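Stustard 桌面器物词表

首页 / 数据 / Stustard / README

最近更新：3月30日 星期五

先说一句：文件名里的 stustard 没有含义，当初建文件夹随手敲的，后来引用的地方多了，就懒得改。

里面装的是什么

一份中文的桌面器物描述表，纯文字。盘子、碗、杯子、托盘、架子、花盆，凡是会被人搁在桌上的东西，我都想给它找一句说得清楚的话。一共2000条，分在57个品类里，每条写一件东西：叫什么、什么颜色、透不透光、口沿什么样、立着还是平放。

起因特别小。我给 Cordeiro 那边的合用厨房写过一张物品清单，写到第二页就卡住了。同样一只浅口的碗，早上写的是“深盘”，下午写的是“浅碗”，晚上核对的时候我以为是两件东西，满柜子找那只不存在的盘子。找了半个钟头！那之后我就开始攒自己的叫法，攒着攒着成了这张表。

后来 Drimthorpe 和 Posamstead 两处也拿去用了，都提了意见，所以现在的版本里有三种口味混在一起，读起来偶尔会觉得前言不搭后语，这个我认。

文件

解压出来是2个文件：

items.csv，主表，一行一件
words.txt，用词对照，左边是我推荐的说法，右边是来稿里出现过的别的说法

编码是 UTF-8，分隔符是英文逗号。描述里用的都是中文逗号，所以不会打架。用某些表格软件直接双击打开会乱码，请走“导入”那条路，选一下编码就好。

字段

id，编号，前面补零，别让软件自动把零吃掉
name，短名，比如“浅口碗”“三角木板架”
category，品类，57个里选一个，没有“其他”
colour，颜色，最多写两个
material，材质，看得准才写，看不准留空
opacity，透光程度，只有三档：透明、半透明、不透明
rim，口沿，只有盘、碗、杯才填
pose，摆法，平放、立放、倒扣、叠放、斜靠
note，想说什么说什么

没有“其他”这个品类是故意的。我以前的表都有，结果每次都是“其他”长得最快，到最后里头什么都有，漏勺和相框排在一起。现在逼着自己选，选不出来就先放着，过两天再看，多半就有主意了。

关于颜色

颜色是最容易吵起来的一栏。我的做法是只用最土的词：红、橙、黄、绿、蓝、紫、棕、灰、黑、白，前面可以加“浅”或者“深”。不写“薄荷”“牛油果”“雾霾蓝”，这些词我平时聊天爱用，可放进表里就没法查了（搜“绿”搜不到“牛油果”，白忙）。

半透明的塑料要多费点神。绿色的半透明盘子放在浅色木头桌面上，中间那块看着淡，边上一圈因为料厚或者弯度大，颜色又深一截。我统一按边上那圈来记颜色，再在 opacity 里写“半透明”。两只同色的盘子一大一小，就写两行，别写成“绿盘一套”。成套不成套，看是看不出来的。

灰和黑也麻烦。深灰的碗在暗一点的屋子里就是黑碗，我自己都记错过好几回。现在的规矩是手边放一样真正黑的东西比一比，黑色的金属件就很好使，旁边一搁，灰的马上显出灰来。

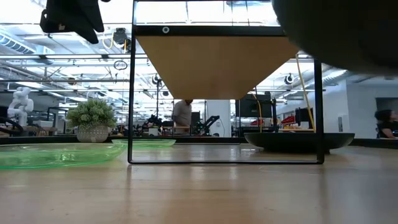 再说架子这一类，我花的工夫最多，改的遍数也最多。

金属细杆围成的方框，中间是通的，能一眼望过去，这种我叫“框架”，品类归到“架”。如果框里头再挂或者装一块木板，短名就按木板的形状来取，比如“三角木板架”，note 里补一句尖头朝上还是朝下。朝向很要紧，倒三角和正三角在脑子里完全是两样东西，光写“三角”两个字，十个人里总有一半人画反。

至于架子是干什么用的，表里一概不写。Drimthorpe 那边来稿时很喜欢写用途，“首饰架”“杯架”“展示架”，写得特别肯定，可是同一个东西换个人来登记，用途就变了。我自己家那只铁丝架，夏天挂毛巾，冬天夹菜谱，你说它叫什么架？所以只写形状。用途想写就写在 note 里，前面加“据说”。

腿和底下那根横杆也容易漏。两条竖腿加一根贴着桌面的横杆，和四条腿的架子，摆起来占的地方差很多，收柜子的时候尤其明显。来稿里如果只写了“黑色架子”四个字，我都会退回去问一声。

碗和盘的分界

这里说说我自己的土办法，不科学，但是用了很久没出过大乱子。

看口沿往外撇得厉不厉害，再看有没有肚子。没有肚子、边又宽又平的，算盘。有肚子的，再浅也算碗，短名前面加“浅口”。宽沿外撇的浅碗最让人头疼，从上往下看像盘，从侧面看又像碗，我一律听侧面的。

杯子相对老实，有没有把手写清楚就行。带盖的把盖子当成另外一件，单写一行，因为盖子总是先跑丢。

花盆和植物

本来没打算收，后来发现桌边、窗台、柜子顶上老有一盆，清单里不写，收拾屋子的人就会当它没有，搬东西时一胳膊肘扫下去。于是加了。

盆和植物合写一行，短名用“盆栽”，颜色那两个位置第一个给盆，第二个给叶子。白盆配浅绿的叶子就写“白，浅绿”。盆面有纹路的在 note 里写“有纹理”，具体什么纹路不勉强，凸点、竖条、编织样，隔远了谁也说不准。植物的品种请不要写！我收到过同一盆东西的四种叫法，最后没有一个人敢拍胸脯。

桌面本身

桌面不占行，只在每批来稿的开头写一句。我关心的就两点：颜色深浅，反不反光。亮面的浅色木桌看着舒服，登记的时候却添乱，顶灯照下来一道一道白，半透明的盘子压在上头，边在哪里都得眯着眼找。要是能挪，就把盘子挪到没有光带的地方再看。不能挪就侧着头看，口沿那一圈总会亮一下，认得出来的。

垫布我试过，深色的，效果不错，就是总起球，毛毛沾到盘底上还得擦，后来不用了。

怎么写一条

我的顺序是这样的：颜色，透光，材质，东西，摆法。照这个顺序写出来的句子读着最顺，例如：

绿色半透明塑料盘，大，平放
深灰色浅口碗，宽沿外撇，平放
黑色金属框架，内有倒三角木板，立放
白色花盆，浅绿色叶子，立放

大和小只在同一桌上有得比的时候才写。单独一只盘子说它“大”，没有意义，我早期的条目里有不少这种，慢慢在清。

不确定就留空。空格子不丢人，乱填的格子才耽误事。特别是 material 这一栏，陶的、瓷的、仿瓷的，隔着一张桌子我分不出来，估计你也分不出来。手能拿到的，敲一下、掂一下再写。

哪些条目可以放心用

编号靠前的1000条我自己逐条重读过一遍，短名和颜色都按现在的规矩统一了。后面的那些只查过格式，用词还留着各家的习惯，Posamstead 来的爱用“碟”，Cordeiro 来的凡是圆的都叫“盘”，对照着 words.txt 看就不会迷路。

要是你只想挑一小批先试试，从“盘”“碗”“架”三个品类下手，这三类我最有底气。“篮”和“盒”写得最乱，有编的、有折的、有带盖的，我自己隔一阵子再看也会皱眉头。

已知的毛病

叠放的东西只登记了最上面一件，底下的没写。这个毛病是最早那张厨房清单带过来的，当时偷懒了。

opacity 只有三档，磨砂的该放哪儿一直没定，目前都在“半透明”里。

筷子有按双记的，也有按根记的。我知道，我知道。

有几条 note 里混进了我的购物备忘（“顺便买洗碗布”），看见了当没看见就行，下一版删。

rim 一栏里“外撇”和“外翻”是一个意思，搜的时候两个都搜一下。

下一版想做的

打算七月动手，先把叠放那块补上，再给架子加一栏“腿”，写几条腿、底下有没有横杆。颜色不会再加词了，谁来说情都不加。

还想添一点抽屉里的东西，开瓶器、量勺、封口夹之类。这些东西平时不上桌，但收拾厨房的时候总要一股脑倒出来，没有叫法的话，清单写到那里又得卡住。

怎么提意见

直接改 items.csv 发回来就可以，改过的行在 note 最前面打一个星号，我好找。一次别改太多，一页以内最好，我都是晚上吃完饭在饭桌上看的。新增条目请放在表尾，不要插到中间，插到中间编号全得往后挪，上回为这个我重新对了一整个周末。

如果是觉得某个叫法别扭，光说别扭我不好改，麻烦顺手写一个你顺口的。方言的叫法也欢迎，放进 words.txt 右边那一列，左边不动。

使用

随便用，抄走、改掉、打印出来贴在柜门上都可以。贴柜门的话建议只打 name 和 colour 两栏，字大一点，站着也看得清。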